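From: Jyoti Saxena
To: durton-print list
Subject: Re: [durton-print] Banding in flat grays after profile change

Fouad Benmoussa wrote:
> Since the May profile went in, flat light grays band on the
> Stanby but not on the Rallerari. Same file, same stock. Is it
> the profile or the heads?

Probably the profile. I ran the same 4 patches on both machines with the old and new profiles. Heads passed the nozzle check each time. The steps show up only with the new one, between 4 and 15 percent black.
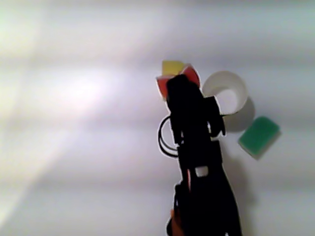
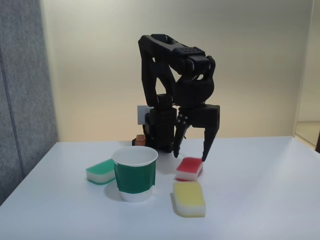 Light neutrals are where the new curve goes wrong. It drops light black too early and builds the tone from composite, so a small error in any channel gives a visible edge. Large pale areas with something black against them, as in both of these, are a harder test than the patches, and I would proof with them at full width. Saturated reds are unaffected.

Workaround until Souad rebuilds the curve: load the old profile, set black generation to medium, and relinearize. Leave the ink limit alone. Iman has the old file on the Belkadi share.

If it still bands after that, send me the raw readings, not the averaged ones.

Jyoti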